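Jul 16, 2021

Rain until lunch, so no washing out. Did the bead drawer instead, which I had been putting off since April.

It was worse than I remembered. Everything from the Moker market had gone in on top of everything from the old sewing box, and the lids had come off two of the tubs. I put the lot on the dining table and went through it by colour first, then gave up on colour and went by size. Seed beads in the jam jars, larger ones in the muffin tin, clasps in an envelope until I find something better. The packet from Papadakis said 400 jump rings. I took their word for it.

Found the receipt for the Skasari order as well. It came to $189, and I had told myself it was less. No more orders this year – or not until the green cotton is used up, anyway.

Kyriaki Kourkoulas rang at three about the stall. She wants necklaces and bag charms and no earrings, as the earrings came home again last time. I said I would do what I could with what is in the house. She is bringing the folding table and I am to bring the cloth, the grey one, ironed. She also asked for her pliers back. They are in the car.

Soup for tea, and the end of the bread. Neighbour's dog barking again from six until half past seven.

Tomorrow I want to get everything priced and on cards. The Fukon cards are the only ones stiff enough and I have plenty left from the box of 1,000. Bag charms will need the thicker ones, or two stuck together.

The brown cord piece is the one I keep going back to. I like the amber-coloured ball at the bottom of it, and the pale green next to that is better than I expected, though I am less sure about so many silver rings hanging underneath. For now it is in the big tray, on the sheet with the blue grid and the book cover drawings, and my beige claw clip is in there too, so I should remember to take that out before I pack for the stall. Bed at ten.

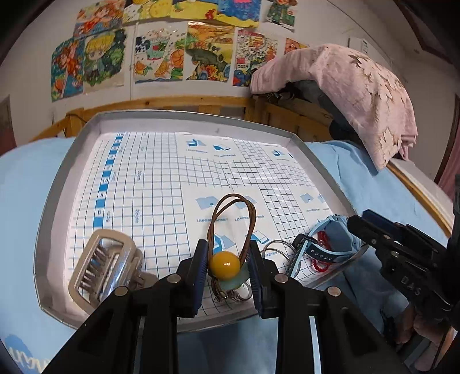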